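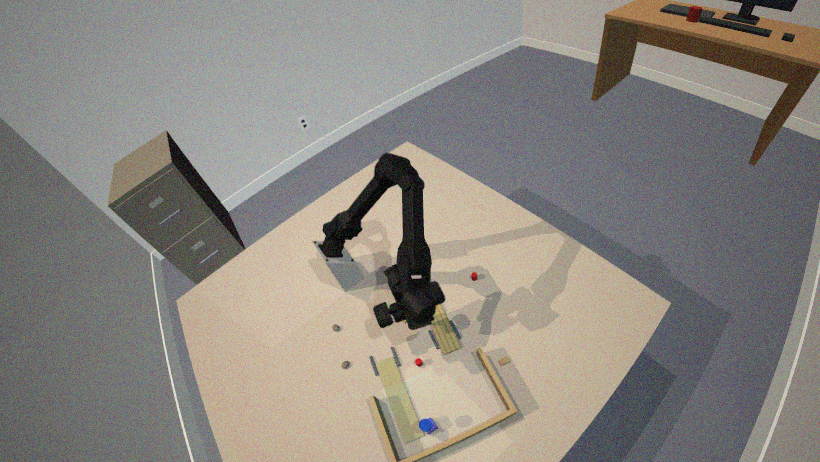 By T. Hanrahan
Map Maker, Platley Kids' Page

Hi, map fans! I make maps on a computer all day, and my favorite trick is called layers. Think of see-through sheets stacked in a pile. When I mapped the town of Greno, I put the rivers on one sheet, the roads on the next and all 199 bus stops on top (that took me ages!). Want to see just the rivers? I switch the other sheets off. Easy! A big map can have up to 20 layers. My Cundow map only has 2, water and trails, and I still love it. Try it at home with tracing paper and draw your own street!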